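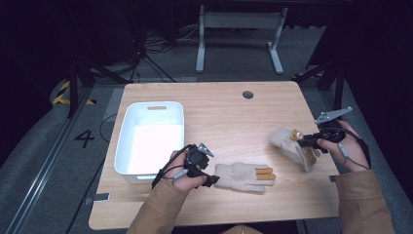 Section 4. Care and Upkeep of the Zadgate Work Table

4.1 Before First Use

The Zadgate table is supplied with a sealed top. The seal reaches full hardness 55 hours after the carton is opened. During this period, do not place heavy items on the surface.

1. Remove all packing film from the top and the legs.
2. Set the table on a level floor. Turn each foot until the table no longer rocks.
3. Wipe the top once with a soft, dry cloth.
4. Route any power or data cords through the cord opening near the back edge. Leave enough slack for the plug to be removed without pulling.

Note: On carpet, check the level again after one week. The feet may settle.

4.2 Routine Cleaning

1. Clear the surface and unplug any equipment standing on it.
2. Dampen a cloth with warm water and a few drops of mild dish soap. Wring the cloth out well.
3. Wipe along the grain, from the back edge to the front.
4. Dry the top at once with a second cloth. 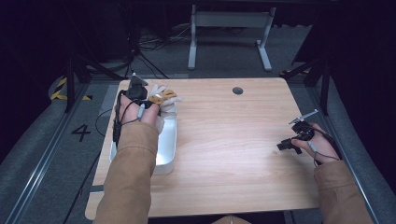
Figure 4-2. Table top with tray and cloth at the left side.

Caution: Do not use bleach, scouring powder or any cleaner containing ammonia. These products dull the seal, and the resulting marks are not covered by the Camix warranty.

4.3 Stains and Scratches

Ink and coffee should be treated the same day. Apply Luangrath surface cleaner to a cloth – never directly to the table – and rub lightly for one minute. Repeat if necessary, then rinse and dry as described in 4.2.

Light scratches may be filled with the wax stick supplied in the parts bag. Deep scratches that break the seal must be repaired by an authorized service center.

4.4 Load Limits

The evenly spread load on the top must not exceed 124 pounds. Do not sit or stand on the table, and do not drag it while it is loaded.

4.5 Service Schedule

Tighten the leg bolts after the first 1,000 hours of use. Replace the foot pads at 3,000 hours. Order replacement pads under the Zevham parts list in Section 7.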